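Running a Bitcoin miner in a garage or utility room

Updated July 12, 2025

A single mining unit at home is a continuous electrical load and a continuous heat source. Most problems come from treating it like a desktop computer. The notes below apply to one air-cooled machine on its own circuit. Our test unit is a Sistero, which draws 2588 watts at the wall at its stock setting.

Circuit
Use a dedicated 240-volt circuit with no other outlets on it. A miner runs day and night, so size the breaker and wire for continuous load and have an electrician confirm both. Do not use extension cords or power strips. After the first day of operation, shut the unit down and check the plug and receptacle for discoloration. Check again monthly.

Air
Intake and exhaust must be separated. If the machine can draw in its own exhaust, chip temperature climbs and the fans run at full speed all the time. Duct the exhaust outside or into the space you want heated, and leave at least 19 inches clear in front of the intake. Flexible duct should be pulled tight – slack adds resistance. Keep intake air above 40 degrees Fahrenheit in winter by mixing in some room air through a damper.

Keep food and drinks out of the room. A pressurized can should never sit in the exhaust stream.

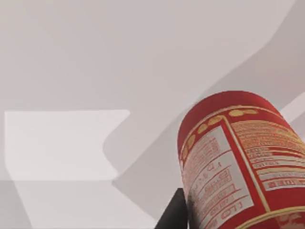 Red can with a row of small gold ovals below the rim.

Dust
Fit a washable filter on the intake side. We use a Fisora panel and rinse it every 4 weeks, more often in June when pollen is heavy. Let it dry completely before it goes back in. Power down before blowing out the heat sinks, and hold the fan blades still while you do it. A fan spun by compressed air can damage its bearings.

Noise
Rubber feet under the unit reduce vibration through shelving but do little for fan noise. Lowering the power limit in the firmware does more, and usually improves efficiency as well. Lined duct helps on the exhaust side.
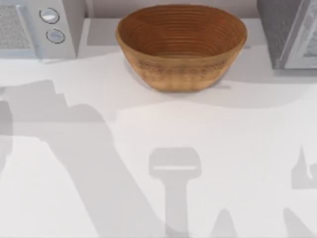 Records
Put a meter on the circuit and write down the reading on the same date as the utility bill. The figure in the pool dashboard is not a power measurement. Compare monthly energy cost with coins received at the price on the day of payout, and keep the payout log for taxes.

Wallet backup
Write the recovery phrase on paper or stamp it in metal and store it away from the miner. Do not photograph it. Test the backup with a small amount before pointing regular payouts at the address.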